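Liste : teleop-manip
Objet : Re: Démonstrations à la main ou à distance pour la vaisselle ?
Mois : mai

Bonjour à tous,

> Nous démarrons chez Liem une collecte sur le rangement de vaisselle
> (bols, mugs, assiettes) avec un bras et une pince à deux doigts. Nous
> hésitons entre le guidage manuel, bras en compensation de gravité, et
> la commande à distance avec un bras maître. Quelqu'un a-t-il comparé
> les deux sur la même tâche ? Et combien de démonstrations faut-il
> prévoir avant que l'apprentissage donne quelque chose ?

Nous avons fait la comparaison cet hiver à Pulmont, sur une tâche proche de la vôtre : prendre un mug par l'anse et le poser sur une assiette. Trois opérateurs, les mêmes pour les deux méthodes.

En guidage manuel, nous avons enregistré 66 démonstrations. La prise en main est immédiate et l'opérateur sent les contacts. Le défaut principal est que ses mains et ses avant-bras passent dans le champ des caméras. Nous avons essayé de rejouer les trajectoires sans personne autour pour refaire les images, mais l'objet ne se retrouve jamais tout à fait au même endroit et il a fallu jeter une bonne partie des rejeux.

À distance, avec le bras maître Jiseck, nous sommes montés à 373 démonstrations. Il faut compter une demi-journée d'apprentissage par personne, et les premières séries sont à écarter : gestes hachés, longues pauses avant la fermeture de la pince. Ensuite le rythme devient régulier. Le retour d'effort manque surtout à la dépose, on lâche trop haut. Nous avons ajouté un seuil sur le courant des moteurs avec un signal sonore, c'est rudimentaire mais suffisant.

Pour le nombre, la politique entraînée sur les seules démonstrations manuelles ne généralisait pas à une nouvelle position du mug. Avec les données à distance, nous avons vu un progrès net dès que les positions de départ étaient tirées d'une grille de 6 emplacements au lieu d'être choisies par l'opérateur. 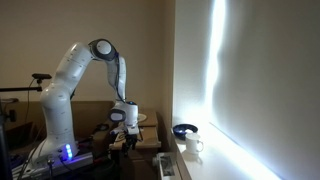 L'éclairage nous a coûté plus de temps que le choix de la méthode. Un mug blanc sur un plan de travail blanc, devant un mur blanc où tombe une bande de lumière vive, l'opérateur à distance le distingue mal à l'écran, alors que le bol bleu foncé juste derrière ne pose aucun souci. En guidage manuel on ne s'en aperçoit pas, puisqu'on regarde directement l'objet. Je conseille de fixer l'exposition des caméras avant la première série et de ne plus y toucher.

Les scripts de conversion sont dans le dépôt Salten, branche « vaisselle ». Le format des horodatages a changé entre les deux campagnes, lisez le fichier de notes avant de mélanger les jeux.

Quelle fréquence d'enregistrement prévoyez-vous ?

Cordialement,
l'équipe manipulation, Pulmont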